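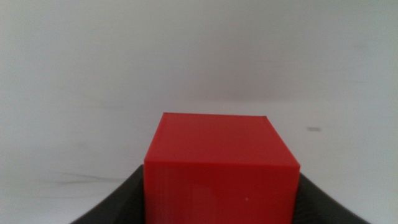 Workshop > Arms and grippers > Gripper trials > Frequently asked questions

Gripper trials: your questions answered

We've had such a lovely lot of messages since we put up our first notes on comparing the Skutberg and Roka fingers, and plenty of you asked the same things, so we've gathered the answers in one place. If yours is missing, do write in and one of us will get back to you.

Why cubes, of all things?
They're dull, and we mean that kindly! A cube has flat sides and no awkward way up, so when a pick goes wrong we can look at the fingers and the controller first. Takumi Oda did try us on teaspoons early on, and we spent most of an afternoon arguing about whether it was the grip or the spoon. We'll come back to spoons.

Do the colours matter?
Only to the cameras. The fingers couldn't care less, but red, green and blue are easy to tell apart against a white table, and it makes going through the pictures in the evening a good deal kinder on the eyes.

How many picks do you do before you make up your mind?
We ran 148 with each set of fingers, and then 53 more with each after changing the closing speed, as Chiharu Chiba felt (quite rightly) that we'd been a bit heavy-handed. If you're doing this at home you can learn plenty from a shorter run, so please don't be put off.

Is picking up enough, or should I try stacking too?
Do try stacking, if you have the patience for it. A gripper can hold a cube perfectly well and still nudge it sideways as it lets go, and you'd never notice on a bare table. We start with a stack of two, green on red, and keep a blue one for the next go. 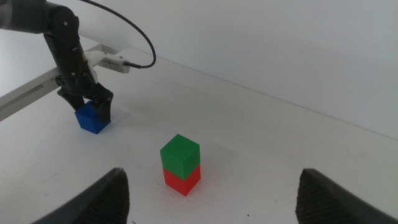

Where should the camera go?
We like one at the wrist, looking out between the fingers, as it shows you how the jaws line up with each side of the cube. Leave plenty of slack in any cable near the wrist - more than you think - and move the arm slowly through its whole reach once before you start.

Which controller are you using?
The Hijazi for all the runs so far. We have a Flamora waiting on the shelf and hope to get to it in December, with the same cubes and the same table so that the results can sit side by side.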